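Using the Shared Washer and Dryer Without Ruining Your Sweaters
Posted 11 Dec 2020

Living in a building with shared machines has taught me patience, mostly by using up what I had. A few habits help.

Read the care tag before the thing goes in. Reading it afterward is a kind of grieving. If the print has faded to gray mush, wash cold and hope.

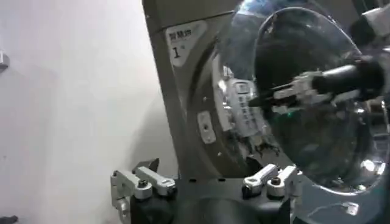

Washer number 1, with a white item and its care tag just inside the door.

Put your hand in the drum before you load. Run it all the way around, back wall included, and feel under the lip of the gasket. I have found a guitar pick, a child's sock and 6 cough drops, still wrapped. Then load loosely. If you have to lean on the laundry to get it in, you have two loads – sorry.
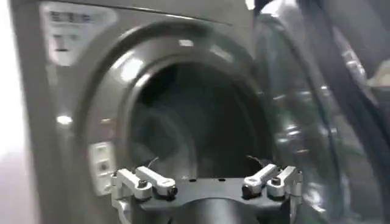 When the cycle ends, take your things out and leave the door open. A shut washer smells like a pond by April. Wipe the fold of the gasket too, with an old rag you don't love.

Shake each piece before it goes in the dryer. Shirts come out of the washer in a knot, and a knot dries on the outside only. Towels go in a load of their own. So do jeans, if you can stand the expense.

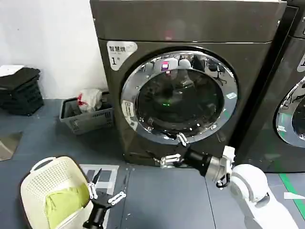 Do dryer sheets do any harm?
They can leave a waxy film on towels, which then push water around your back instead of soaking it up. Skip them for towels and use half a sheet for the rest.

Clean the lint filter every time, before you load. Peel from one end and it comes off in a single felt blanket. About 5 minutes before the end, check the thin stuff and pull out whatever is dry. Carry it all home in a basket with holes in it, and fold it the same night. I say this as someone with a chair full of clean shirts.
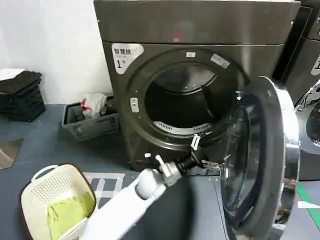
Dryer door open, drum empty, lime-green laundry waiting in the basket.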